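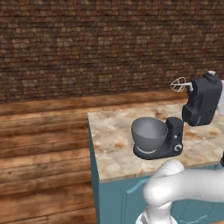
Last updated: August 10, 2022

I've wanted to write about the Neswood test kitchen since May! We practise everything in simulation first now, mixer, marble worktop and all, and I love it.

The task sounds tiny: get the arm to the stand mixer and lower the head. We ran it 254 times on screen before our bakers let it near real dough, and they picked the order of jobs themselves (tipping flour sacks came top, obviously). 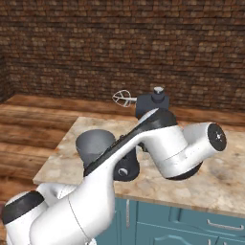 What's changed most is the mornings. Four of us used to start before dawn just to get the first batches going. Now one person does, and the rest of us get to shape, taste and argue about salt. My wrists are so much happier. Dririk, our oldest baker, has started sketching arm paths on the backs of order sheets.

Comments

Hutchins: Did anyone lose hours over it?

Zarmeena Bajwa: No, same hours, just later ones!

Inovside: More on the flour sacks please.

Contact | © Zarmeena Bajwa | Back to top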